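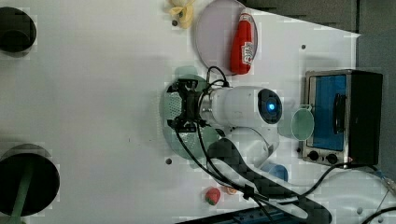

Fengying Wan asked at the end of the last session why we compare grippers on kitchen items at all, when the maker already prints a grip force and a stroke on the data sheet. The data sheet gives the force between two flat pads on a steel block. A colander has a thin rim, holes, and a curved wall that slopes away from the fingers. The printed force says very little about whether the rim stays put once the arm starts to move.

Session 4. Comparing two grippers on one arm

Bring to the lab: this handout, the log sheet from Session 3, safety glasses, and a pen. Laptops stay on the side bench.

1. What is being compared

We have two grippers that fit the same wrist flange. Both have two fingers and both are electric.

The Harko gripper closes in a straight line. The finger pads stay parallel through the whole stroke, and the tips stay at the same distance from the wrist at every opening.

The Ernton gripper closes through a linkage. The pads stay parallel, but the tips move forward a little as the fingers come together. If you teach a pick with the fingers open and don't allow for this, the tips will be lower at the moment of contact than they were when you taught the point. On a hard table that means a protective stop.

The arm and the controller stay the same for both. The controller is the Heiskanen unit you used in Session 2. Don't change the payload setting by hand. Load the saved setting for the gripper you are using, and read it back to your partner before the first move. A wrong payload makes the arm sag or push up slightly when it is put in hand-guiding mode, and the contact readings will be off for the rest of the afternoon.

2. Why the thin rim matters

Most of the failed picks in the course log are on thin-walled items: the colander, the cups, and the edge of a plate. With a solid object such as a bottle, the pads touch over a wide area and the object can shift a little without being lost. With a rim, the pads touch along a short line. The object can swing around that line like a door on a hinge.

There are three usual ways to pick up a round bowl or colander with two fingers:

Rim pick. One finger goes inside the wall and one outside. It needs only a small opening and works for any diameter. The weight hangs to one side of the fingers, so the bowl tilts.

Span pick. The fingers go across the full width. It holds the bowl level but needs a stroke wider than the bowl. Neither of our grippers can do this with the colander.

Inside pick. The fingers go in closed and open outward against the wall. It is quick and needs little force, but on a sloping wall the pads tend to ride up and out.

For today's exercise, use the rim pick only. The inside pick comes back in Session 6.

3. Setting up the approach

Bring the gripper in over the item with the fingers open and stop well above it. Look at the line of the fingers from the side before going any lower. The overhead camera is good for checking left and right but poor for height, and people trust it too much. A finger can look as if it is over the rim when it is far above it and off to one side, depending on where the item sits in relation to the center of the camera's view.

Turn the wrist so that the line between the two fingertips points at the center of the bowl. If this line is off, one pad touches the wall with its corner, and the bowl turns as the fingers close. A small turn is acceptable. If it turns enough that you would have to re-teach the placing point, count the attempt as a failure and write "turned" in the notes column.

Lower in steps. Stop when the tips are past the rim but clear of the table. Close at the low force setting first. If the item slips on lifting, go up one setting and repeat from the start, including the approach.
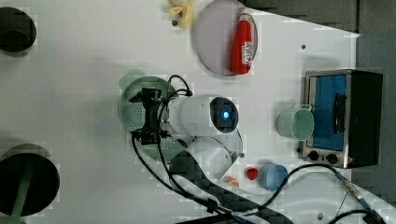 Lift straight up, pause, and then move sideways. The pause is part of the test. A grip that holds during the lift can still creep, and the pause gives you time to see it. Count slowly to five. If the rim has moved in the pads during the count, write "crept" even if the item makes it to the placing point.

Place the item by lowering until the controller reports contact, then back off slightly before opening. Opening while the pads are still pressing down makes the far side of the bowl jump.

4. Cables

The gripper cable is the part of the setup that causes the most trouble for its size. It has to be long enough to let the wrist turn and short enough not to drag over the things on the table. Both grippers have the cable coming off the body near the wrist, and in some wrist positions a loop of it hangs lower than the fingertips.

Before each run, turn the wrist by hand to both ends of the range you plan to use. Watch the loop while you do it. If it touches anything, re-route it and tie it to the arm above the wrist, leaving slack at the joint. Don't tie it across the joint itself.

A snag should be logged as a snag. Please don't log it as a grip failure. The two have different causes and different cures, and if they are mixed the comparison between grippers is worth nothing.

5. The log so far

The course log has 1,372 attempts in it from earlier groups, on both grippers together. Of these, 577 were made with the Harko and the rest with the Ernton. The numbers are uneven because the Ernton was on the arm for most of the spring and the Harko arrived later.

There are 151 attempts marked as failed. In 23 of those the notes say the cable caught on something. We take these out before comparing, which leaves 128 grip failures.

Work out the failure rate for each gripper from the shared sheet, not from the totals above. The totals can't be split by gripper without the sheet. When you have the two rates, answer the following in a few sentences each:

Were both grippers tried on the same items? If one was tried mostly on bottles and the other mostly on cups, what does the difference in rates tell you?

Were the same people running both? Early attempts by a new group fail more often whichever gripper is fitted.

Is there any item where the better gripper overall is the worse one? Look at the plate rows in particular.

6. Layout of the table

Keep the items far enough apart that the open fingers fit between them. For the first set of runs, the colander stays in the middle and nothing goes within a hand's width of its rim. For the second set, you may put items close to it or against it. The second set is where the shape of the finger matters most, because the outside finger needs somewhere to go.

The Harko fingers are thinner at the tip and usually win here. The Ernton fingers are thicker and have the forward motion described in part 1, so they come down next to a neighboring item and then push toward the table as they close. With care this can be used to advantage on a flat plate, where the tips need to get low. With the colander it mostly gets in the way.

Mark the starting position of every item with a small piece of tape under one edge. Put the item back to its tape after each attempt, including the ones that failed.

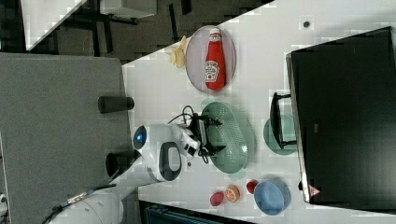
Yulan Xue pointed out that the crowded runs are not a fair test of the gripper alone, as a different wrist angle might have cleared the neighboring item with either set of fingers. That is correct. We fix the wrist angle in the first half of the crowded runs so that the only change is the gripper. In the second half you choose the angle yourself, and you write it down. If your own angle brings the two grippers level, say so in the report. It is a useful result, and it costs a lot less than a new gripper.

7. Changing the gripper

Move the arm to the change position and switch the tool power off at the controller. Wait for the gripper light on the controller screen to go out. Unplug the cable at the wrist before loosening the screws. Hold the gripper from below with one hand while your partner takes out the last screw.

Fit the other gripper with the locating pin in its hole. If it doesn't sit flat, don't pull it down with the screws. Take it off and look for grit on the flange.

Load the saved setting, read it back, and run the open and close check three times with nothing between the fingers. Then re-check one taught point above the table. The two grippers are not the same length, and a point taught with the shorter one will drive the longer one too low.

8. What to hand in

One report per pair, two pages at most, by Thursday. Include your own log sheet, the two failure rates, and a recommendation for one gripper for the Itari kitchen task in Session 7. The recommendation can be "either one" if your figures support it. Give the force setting you used for each item. Reports with no force settings will be sent back.

Pairs who missed the July make-up session should see Ok-hee Seol for a bench time before starting.

Reading for next time: the Heiskanen controller guide, the sections on contact detection and tool settings. Skip the section on conveyor tracking.

Shared 23 times

Contact: Niamh Phelan, course office | Copyright Itari teaching lab | Back to top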